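Ernadel Support / Ticket 480
Subject: food bag task, what counts as a good episode? + cable rule
Status: Open, waiting on Ornside
Priority: Normal
Opened by: Simin Farahani
Assigned to: Kazue Iwasaki

Simin Farahani, 8:50 AM
Review bounced 44 of our 116 bag episodes from November. Reason code on all of them is just "handling". No notes. Operators want to know what they did wrong and I can't tell them. Can someone point me at the actual rule? The Fankhauser sheet taped up at the station says "hold bag securely", that's it.

Kazue Iwasaki, 9:20 AM
Which version of the sheet? Bottom left corner has a number.

Simin Farahani, 9:24 AM
4

Kazue Iwasaki, 9:31 AM
OK that's old. Version 6 is current, bag rules are section 3. Pasting the part you need, take the old one down pls.

3.1 Both grippers on the bag before any pull.
3.2 Pinch gathered plastic where you can, not a single layer. Single layer tears.
3.3 Pull slow. Stop when the bag is taut, don't keep going.
3.4 If the bag slips, open, back off, regrasp. Don't chase it across the table.
3.5 Items already out stay where they are. No tidying mid episode.
3.6 Cables: look at both wrists before start. Slack is fine, a loop that can catch a finger or the bag is a stop.

Simin Farahani, 9:40 AM
3.4 is new to us. We were told to keep the episode going no matter what. That might be most of the 44.

Kazue Iwasaki, 9:52 AM
Pulled 11 of the rejects at random. 7 are chasing (3.4). 3 are operator putting other food back in line, 3.5. Last one I'd have passed, sending it back to review.

So yes, mostly 3.4. Recoveries are good data, we want those. Dragging a half held bag over the table isn't a recovery.

Simin Farahani, 10:05 AM
Fine. Will retrain the morning group. Two questions:
a) does a bad grasp on try one fail the episode?
b) 3.6, who decides what's a loop that can catch? Operators all have a different opinion on this

Kazue Iwasaki, 10:18 AM
a) No. Two regrasps allowed, third one = abort and mark it.
b) Fair. Sheet is vague. Asking Ornside since they wrote it. Until then: if you can see a loop next to the gripper, pause and look. Abort if it touches the bag or the fingers. Write the time in the log, don't fix it with the arms live. E-stop first, hands second. That one isn't up for discusion.

Simin Farahani, 10:22 AM
Got it. Can you give me one still to show people for the two-gripper hold? Text alone doesn't land

Kazue Iwasaki, 10:41 AM
Attached. Use it for 3.1 and 3.2, and for the cable talk too. Look at the right wrist.

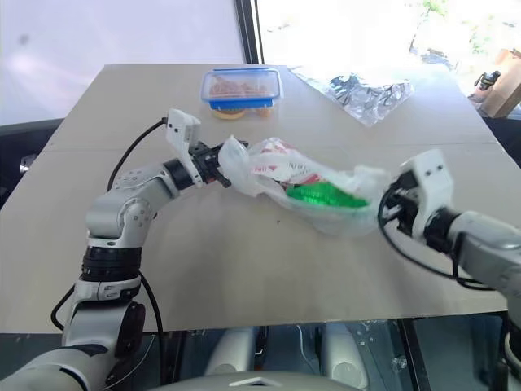

Bag held at both ends, gathered plastic in left gripper. Long cable loop at right gripper = pause and look (3.6).

Simin Farahani, 10:55 AM
Good, that's the loop my people keep asking about. Ours hangs like that half the time. Foil and the container at the back are ok where they are?

Kazue Iwasaki, 11:02 AM
Yes, clear of the bag. Leave them, 3.5.

Simin Farahani, 11:10 AM
Version 6 printed and up. Can you switch the reject form so reviewers have to pick a section number? "Handling" is useless to us.

Kazue Iwasaki, 11:15 AM
Form lives in Baltosix, I don't have edit rights. Request sent. Leaving this open for that and for Ornside's answer on 3.6.

Linked: cable clip spacing, wrist (open)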